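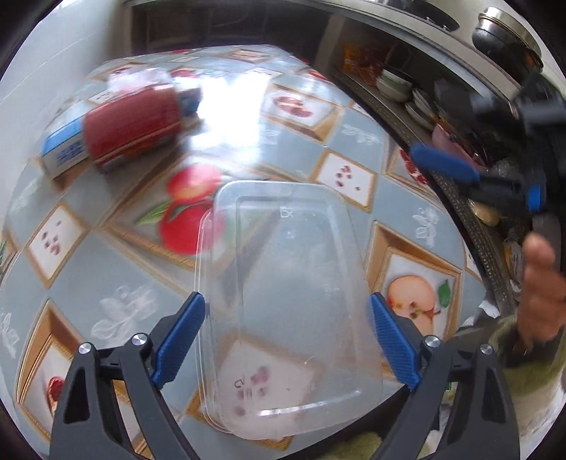 Harncombe Women's Football Club
Minutes of the general meeting, December
Clubrooms, 7.30 pm

1. Opening and apologies

The chair opened the meeting at 7.41 pm, the clubroom key having gone home with the under-14s coach. Apologies were received from the reserves captain and the equipment officer. The fixtures secretary sent no apology but arrived during item 3 and was counted as present.

2. Previous minutes

Accepted with one correction. The semi-final against Hattar was lost on penalties and should not have been recorded as "a draw, morally". The secretary wished it noted that the original wording was dictated by the floor.

3. Season report

The senior coach reported a fourth-place finish, level on points with Onix and behind them on goal difference. Goals were spread across the squad, with the exception of the forwards. The coach hopes to address this in pre-season.

Total attendance across home games was 461, up on last year. A member asked if this included the two games when the gate was unstaffed. It did not, and the figure is therefore regarded as a minimum.

4. Finance

Balance at the end of the season was a little over $1,000 before ground hire. Ground hire has since been paid and the balance is now described as "positive".

The Gumico sponsorship of $500 has been confirmed for another year. In return Gumico asks for its logo on the training tops, spelled correctly this time. Moved and carried that the proof be read by at least two people before printing.

5. Home ground

Council will resurface the northern goalmouth over summer. The southern goalmouth, where most of the water collects, is on a later program. The captain suggested choosing ends accordingly if we win the toss. The season's record with the toss was discussed briefly and the meeting moved on.

6. Coaching for next season

The senior coach is willing to continue provided training starts at 6.30 pm and not when people arrive. Put to a vote and carried – four abstentions, all midfielders.

7. Registrations

Fees to stay as they are for seniors. Juniors to go up by $3 to cover match balls, several of which are believed to be on the roof of the netball pavilion. The fixtures secretary will write to the netball club again, in a friendlier tone.

8. Other business

Pre-season friendly against Onix: agreed in principle, venue to be settled. Their ground has lights and ours has parking.

Team song: a motion to retire the third verse lapsed for want of a seconder.

Canteen roster: held over.

9. Close

Meeting closed at 9.05 pm. Next meeting in February, same room, key to be left with the secretary.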